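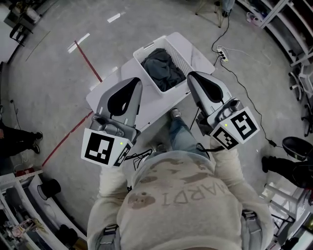
**Stumo Laundry & Fold, Skudatville**
**Two folders wanted, one full-time, one part-time**

Posted Oct 21, 2002

We take in other people's clothes, we wash them, and we give them back in a shape that will fit in a drawer. The washing is taken care of. We are short of people for the last part.

The full-time job is 40 hours a week, daytime. The part-time job is mornings only and would suit a student, a parent, or anyone with a strong opinion about afternoons. Both pay $8 an hour to start, with a raise in May for anyone still speaking to us.

## The work

A basket comes to your table. You take out what's in it, one piece at a time, straighten it, fold it the Stumo way, and put it on the right pile. When the basket is empty you check the ticket against the pile, wrap the pile, and send it off. Then another basket comes. If you are waiting for a twist in this paragraph, there isn't one.

The baskets are white plastic with mesh sides. The tables are white folding tables. A good part of the day is things like:

- T-shirts and sweatshirts, folded in thirds with the sleeves in and whatever is printed on the front facing up
- jeans, seam to seam, pockets checked a second time (the first time was before the wash, and we still find pens)
- towels, which are easy and which everybody fights over
- fitted sheets, which are why there is a vacancy
- socks, matched, and the odd ones bagged and sent back with the order

We don't throw out the odd ones. A customer once came in for a single gray sock after most of a year, and Amedeo had it.

You will also do a turn on the Zanetti, our flatwork press, once you've been shown how. It does tablecloths and pillowcases for the restaurants over in Mernham. It is slow to heat up and doesn't care for buttons. You won't be put on it in your first two weeks.

At the end of the shift you leave your table clear, stack your empty baskets, and sweep under where you've been standing. Lint travels. If you think your area has no lint, look at your shoes.

## The room

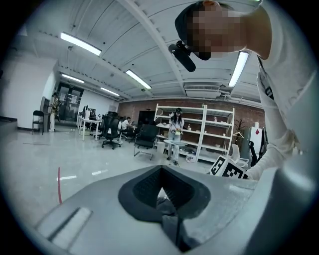

*The folding room, looking toward the brick wall.*

People ask about the room at interviews, so we may as well cover it now. The floor is gray concrete and it is as soft as it sounds. Bring shoes with something in the sole. Sneakers are fine and nearly everyone wears them. Mats are on order, and have been on order for long enough that we'd ask you to think of them as a rumor.

The lighting is fluorescent tubes, bright enough to show a stain on a navy shirt. It will also show you the state of your own cuffs. There's an air-conditioning unit in the ceiling near the back wall, and the people who work closest to it and the people who work farthest from it have never agreed on the setting. New folders are expected to stay neutral for at least a month.

The brick at the back is the nicest thing in the place and we'd like credit for not painting it. The chairs are plastic. Sit on them during breaks, or for mending and sock matching. Folding is done standing up, and anyone who has tried it sitting down will know what happens to the second sleeve.

Watch the cords on the floor. Pick up your feet, and don't run a basket trolley over them.

Lunch is eaten in the front, away from the clean stuff. We have a microwave and a kettle. Spaghetti sauce is allowed on the premises under protest.

## Who we'd like to hear from

You don't need laundry experience. Some of our best folders came from kitchens, and one came from a bank. We've also had people with years of retail behind them who could make a beautiful display sweater and took all morning over it. We'd rather have decent and steady.

You should be able to:

- stand for most of a shift and lift a full basket from the floor to the table
- read a handwritten ticket, including Tamara's
- tell dark blue from black
- keep one customer's things away from another customer's things, every time

That last one is most of the job. A badly folded shirt gets ironed and forgotten. A shirt that goes home to the wrong house gets us a phone call, then a visit, and then a long talk about how that shirt was bought on a honeymoon.

It also helps if you can talk and fold at once, or else not mind when other people do. The radio is on. Whoever gets in first picks the station, and this has made us a more punctual business than any memo did.

Discretion is expected. You will learn things about your neighbors from their laundry and you will keep those things to yourself. Skudatville is not big.

## What you get

Your own wash done at no charge, as long as you fold it yourself on your own time. Paid holidays after your first few months. An apron, which you may wear or hang up as you please. First refusal on unclaimed items once they've gone past the date on the shelf, which sounds better than it is, since it's mostly hangers and one very large poncho.

We can't offer a parking space. The Mernham bus stops up the street and is sometimes on time.

## The trial

Everyone does a trial morning before we offer anything, and we pay you for it. You'll be given a mixed basket, a table, and a quick demonstration by Amedeo Monti, who runs the floor. Then he'll go and stand somewhere else and pretend to look at a clipboard.

Nobody is timed at the trial. We want to see if you shake a thing out before you fold it, if you look at the ticket, and what you do when you reach the bottom of the basket and the count is off. (Tell someone. That is the whole answer, and you're welcome to have it in advance.)

You'll get a fitted sheet. Do what you can. We've seen it rolled into a ball and slipped under a towel, and that person has been with us for years, so don't lose sleep over it.

Please don't bring your own folding board. If you were taught a different way to do shirts, by your mother or by the Navy, we believe you that it's better. The customers are used to ours.

## How to apply

Come by the front counter on a weekday morning and ask for Tamara Jitaru, or leave a note for her with your name, a phone number, and which of the two jobs you're after. A résumé is welcome if you've got one. If you haven't, a few lines about where you've worked and when you could start will do. Please put down one person we can call who isn't related to you.

Tamara calls everybody back, usually toward the end of the day when the phones calm down. If you don't hear from her inside a week, assume we lost the note and come in again. It won't count against you.

Both jobs are open until filled. The part-time one generally goes first.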